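Search reviews, recipes, tips
Search

Two Months with the Maltar Bamboo Cutting Board (Plus a Few Words on the Toaster Oven)

I swore off wood and bamboo boards years ago. The last one I had split right down a seam, and before that there was one that smelled like onion no matter what I did to it, so for a long time I was a plastic board person. Flimsy, stained, slid all over the counter, went in the dishwasher, fine. Then we redid the counters in a white and gray marble pattern and suddenly my sad orange-stained plastic mats looked like something you'd find at the bottom of a camping bin. I wanted one decent board that could stay out all the time. I ended up with the bigger of the 2 boards Maltar sells, and I've been using it every day since January, so I feel like I can say a few things.

First off, the looks, because I'm shallow and that's why I bought it. It's a warm honey-brown color with stripes in the grain, rounded corners, and a juice groove along the edges. It's pretty! My kitchen runs cold (gray, more gray, and those little blue-green and dark tiles behind the counter that I still love even though the grout is a pain), and having one big warm thing in the middle of it helps a lot. I leave it out flat in the center of the counter instead of propping it up against the wall, mostly because I'm lazy.

The size took some getting used to. I was coming from mats I could roll up and stuff in a drawer, and this one does not go in a drawer. Measure your sink before you order is my big advice. Mine fits in at a slant and I have to wash one half, turn it around, and wash the other half, and yes, I have dumped water down the front of my shirt doing this more than once. If you have one of those giant farmhouse sinks you'll be fine and I'm jealous.

Cutting on it is nice. Bamboo is harder than a lot of people expect, and you can feel it in the knife. My cheap chef's knife doesn't care. My good one, the Prastia I got for my birthday, seems to want a touch-up a little more often than it did on plastic. I haven't done any kind of real test, so take that for what it is. The sound is different too, sort of a clack, and if you chop early in the morning while somebody is sleeping on the other side of the wall you will hear about it.

The juice groove is the part I was most skeptical about. On my old board the groove was basically decoration, a little scratch that held half a teaspoon. On this one it does the job for tomatoes and watermelon and a roast chicken that has rested long enough. With a chicken that has NOT rested long enough, well, I had a small lake. I'd have liked it a bit deeper. The trade-off is that crumbs love to get down in there and a sponge won't always pull them out. I go around with a corner of a dish towel wrapped over my fingertip, which takes a few seconds and is weirdly satisfying. 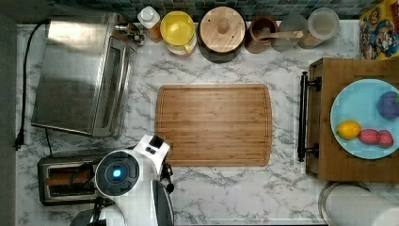 Where you put it matters more than I thought. My first idea was to keep it way over by the stove and I hated it, I was carrying handfuls of bread across the kitchen and leaving a trail. Now it lives right by the toaster and the toaster oven, and breakfast got so much easier. Bagel gets cut, goes in, comes out, gets buttered on the same board. Everything else I reach for is lined up along the backsplash: the canisters, the jar with the wooden base, the brown crock with my wooden spoon in it. I like that the board sort of matches the wooden bits back there without being a set. I've never had luck with sets.

Since people always ask me about the toaster oven, I'll do that one quickly. It's the Jiltus, stainless steel, glass door in front, and I paid 130 dollars for it on sale. It makes very good open-faced melts and reheats pizza better than anything else I own. The brushed metal top shows every fingerprint and gets hot, so don't set your bread bag on it (ask me how I know). I also keep a regular two-slot toaster next to it, which my family thinks is ridiculous. I don't want to wait for a whole oven to heat up so I can have toast! The two-slot is faster, the bread comes out more even, and I will not be taking questions. If your counter is small and you can only have one, get the toaster oven and learn to be patient.

The one thing I'd change is all the cords. That's my kitchen more than any product's fault, but black cords on a white counter are never going to look good, and I keep meaning to get some of those stick-on clips.

Back to the board. Oiling it. The little card that came in the box says to oil it before first use and then "regularly," and that was all the help I got. I did it the first night with plain food-grade mineral oil, let it sit until morning, wiped it down, and did it again that evening. After that I've been going by how it looks. When the stripes start to go pale and kind of dusty I oil it, and that has worked out to every few weeks. The first coat soaked in so fast I thought I'd done something wrong. I tried the Aguirre board cream too, the one in the tin, and it smells lovely and leaves a softer finish, but it's a lot of money for something I smear on a slab of bamboo. I've gone back to the mineral oil.

Stains: beets left a pink shadow that faded after a scrub with coarse salt and half a lemon. Turmeric left a yellow spot near one corner that is still with me. Smells have been better than I feared. I do onions and garlic on one side and fruit on the other, and so far no garlic strawberries. Raw meat I still do on plastic, that's just how I am.

It hasn't warped. I was waiting for it to warp, I even put a marble on it one night to see if it would roll (it did not). I do stand it on its edge to dry after washing, and I never put it in the dishwasher or leave it soaking. My sister put hers through the dishwasher, a different brand, and it came out looking like a potato chip.

It does slide, though. There are no rubber feet and the counter is slick, so if I'm cutting something tough like a squash I put a damp paper towel underneath. I wish they'd include a mat. On the other hand, no feet means I can flip it over and use the other side, so I guess I can't have everything.

When I bought it the listing had 627 reviews, and I read way too many of them. A lot of the unhappy ones were about splinters along the groove. I had a slightly rough patch in one corner when it arrived, rubbed it with fine sandpaper for a minute, oiled over it, and haven't felt it again. I shouldn't have to sand a brand new board, so I'm taking something off for that.

I'm giving it 4 out of 5. I'd buy it again, same size, and I'd probably grumble about the sink again too. If you mostly cut an apple here and there, get the smaller one. If you bake bread or carve anything, go big and clear off some counter for it.

Related reviews
Jiltus Toaster Oven: The Long Version
Is Aguirre Board Cream Worth the Money?
Prastia Chef's Knife After a Year
Canisters That Keep Brown Sugar Soft
How I Get Turmeric Out of (Almost) Everything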